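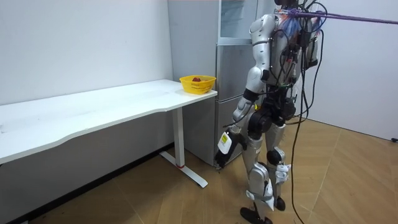
Our old fridge quit in July and I spent too long reading about replacements, so I'm posting what I learned. Short thread.

1/ Measure the doorway before you measure the kitchen. Ours is 36 inches wide with the door off the hinges. Two of the models I liked would not have made it in from the hall.

2/ Listed capacity includes the door bins and the drawers. Go to a store and look at the main shelves. I brought a sheet pan with me. The salesperson had seen it done before.

3/ Stainless shows fingerprints. Some finishes hide them better, but I wiped down every floor model with my sleeve and they all streaked. Buy a microfiber cloth and move on.

4/ Skip the ice maker if you can. Fereshteh Ghaffari fixed appliances for 20 years and used to live downstairs from us. She told me it was the part she replaced most. We use trays.

5/ Ask what delivery covers. One store wanted $377 for delivery, stairs and haul-away together. Another did the same for less but left the doors for us to rehang - fine if you own a socket set.

6/ Leave it some breathing room at the back and sides. The manual gives the gap. Ours had been shoved tight against the wall for years and the coils were gray with dust.

7/ Put a thermometer in it the first night. 37 or 38 degrees is good. Ours came set too cold and froze a head of lettuce.

Danjuma asked about the old one. The city picks them up for free, but you have to call ahead and take the doors off first.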